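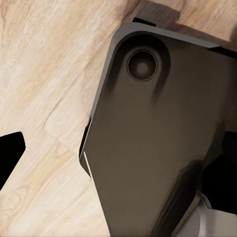

Tabletop finishes get sold with more nonsense than almost anything else in the woodworking aisle, so take this page as a product listing with complaints attached. The Pludum hardwax oil is a two-part clear finish for pale interior woods. We stock it because it does most of what the can claims. Most. The question we get by email more than any other is what the stuff will do to a light top, and the fear is always that it will go orange. Think of pale wood with cream and beige bands, darker brown streaks running through it on the diagonal and a few knotty swirls, the kind of surface where a dark gray-brown phone-shaped device resting on it stands out right away. Oil will deepen those brown streaks before it does anything to the cream. If you like the streaks, good. If you were hoping they'd fade into the background, buy something else.

Pludum Clear Hardwax Oil, two-part
Sheen: matte
For: tabletops, desks, shelves, counters away from the sink
Not for: decks, cutting boards, anything that lives outside
Coats: one on most woods, two on open grain
Stock: in the warehouse, ships in 3 working days

What the maker says, and what we think

"Zero yellowing." No. Every oil we have sold warms the color of wood at least a little, and this one does too. It warms it less than the Matsuda oil we carried before, which turned our maple samples the color of weak tea. Less is worth paying for. Zero is a word for the label.

"Cures overnight." You can put a lamp on it the next day. You can't put a hot mug on it the next day, and you shouldn't slide a stack of books across it either. Give it a full week before you treat it like a table. The small print inside the lid says the same thing, which makes you wonder who wrote the front.

"One coat covers everything." On tight-grained wood, fine. On ash or oak the first coat sinks in and leaves dull spots, and you will want a second.

"Repairs are invisible." Small scuffs, yes, if you get to them early. A long scratch across the grain will still be a long scratch. You can make it a nicer color.

How we tested it

Rin Sakamoto, who runs our sample bench, put the oil on offcuts of birch, maple and ash in February and left half of each board under a strip of black tape in a south window. When the tape came off, the birch had shifted the most. The maple had barely moved. We can't tell you how much of the birch's change was the oil and how much was plain sunlight, and we'd be careful of any seller who says they can. Rin also did the 67 wipe test, our own invention, meaning a damp cloth and dish soap passed over the same spot 67 times. The surface lost a bit of sheen. No white rings, no sticky patches.

We did not test it with bleach cleaners. The maker says it holds up. Try it somewhere hidden first.

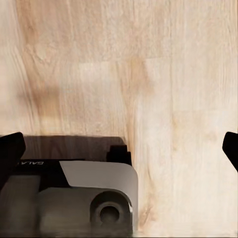

Stains already in the wood are where the sales copy gets slippery, so read this part before ordering. The Pludum leaflet talks about "evening out tone," and customers take that to mean the oil hides marks. It's clear. It hides nothing. If your top is pale blond with a cloudy tan patch and a streak of deeper amber running down the grain, you'll have the patch and the streak afterward, probably a shade stronger. Sand first if you want the patch lighter, and wipe a corner with mineral spirits to get a fair preview of the final color. Mineral spirits cost less than being disappointed. We also sell the Clutora wood brightener, which takes down gray water marks reasonably well and does close to nothing for oily ones.

Putting it on

Sand to 150 grit and stop. Going finer polishes the surface and the oil won't take evenly. Vacuum, then wipe with a dry cloth. Mix only as much as you'll use in an hour. Spread it with a white pad, let it sit for 17 minutes, then buff off everything that will come off. If it still feels greasy, you haven't buffed enough. Lay the used rags flat outdoors to dry or soak them in water, and never ball them up in a trash can. Oily rags can catch fire on their own.

The Bolum question

People ask if the Bolum oil is the same thing in a cheaper can. It smells the same and goes on the same. We have no proof either way, and the distributor's answer ran to two paragraphs without containing a yes or a no. Bolum takes longer to harden on our samples. If you aren't in a hurry, save the money.

Returns

Unopened cans only. Sample sachets are not returnable, but they're cheap, so order one before you commit to a whole can.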